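Compressed air quality at the finishing line: dryer changeover completed

The refrigerated dryer serving the polishing and deburring lines at the Tornitz works has been replaced with a Novov twin-tower desiccant unit. Changeover was finished in February. The notes below cover the reason for the change, the settings now in use and the checks required of shift staff.

The old dryer held a pressure dew point of 5 °C when new. That figure was adequate for the pneumatic clamps but not for the fine spray nozzles on the compound dosing heads, which are fed by a long pipe run along the north wall. In cold weather the pipe surface dropped below the dew point of the air inside it. Condensate collected at the low points, mixed with compressor oil carryover and reached the nozzles as a thin emulsion. The usual result was an uneven compound film on the wheel and a visible band on flat parts after the second pass.

Drain intervals were shortened as a first measure. This reduced the amount of water at the manifold but did not change the condition of the air itself. A second measure, fitting point-of-use filters at each dosing head, moved the problem to the filter bowls, which then had to be emptied by hand twice per shift. Both measures have been withdrawn. The point-of-use filters on heads 1 to 4 have been removed and the housings blanked. The housings on the remaining heads will be blanked at the next planned stop. 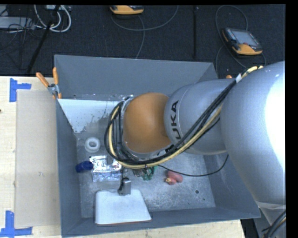
Robot arm over the gray bin.

The new unit is installed downstream of the main receiver, with a coalescing filter ahead of it and a particulate filter after it. The order matters. Desiccant beads coated with oil do not recover during regeneration, and a bed contaminated in this way has to be replaced in full. The coalescing element must therefore be changed on pressure drop or at the end of its rated hours, whichever comes first. Running on a bypassed coalescing filter is not permitted, even for a short period.

Line pressure at the dryer inlet is set to 104 psi. The purge valve has been adjusted for this pressure and should not be touched if the inlet pressure is changed for any reason. Report the change to Maintenance and the valve will be reset. Tower switching is on a fixed timer for now. Switching on measured dew point is available on this model and will be tested once there is enough logged data to choose a sensible limit.

A 72-hour run was carried out before handover with all dosing heads open. Dew point at the far end of the north wall run stayed below the alarm setting throughout, and no liquid was found at any drain on that leg. Test plates finished on the Mallet belt machine during the same run showed no banding under the inspection lamp.

Checks for each shift:

Read and record the dew point at the panel.
Look at the moisture indicator on the outlet. Blue is normal. Pink must be reported at once.
Listen for steady purge noise from one exhaust muffler at a time. Noise from both together points to a leaking check valve.
Record the pressure drop across the coalescing filter. The change limit is 8 psi.

Log sheets are kept in the holder next to the dryer panel. Replacement elements are stocked under the supplier name Hemum and are stored with the belt splicing kits. The old part numbers have been removed from the stores list and should not be used on requisitions.

Questions on settings and alarm limits go to Chutima Sitthichai in Process Engineering.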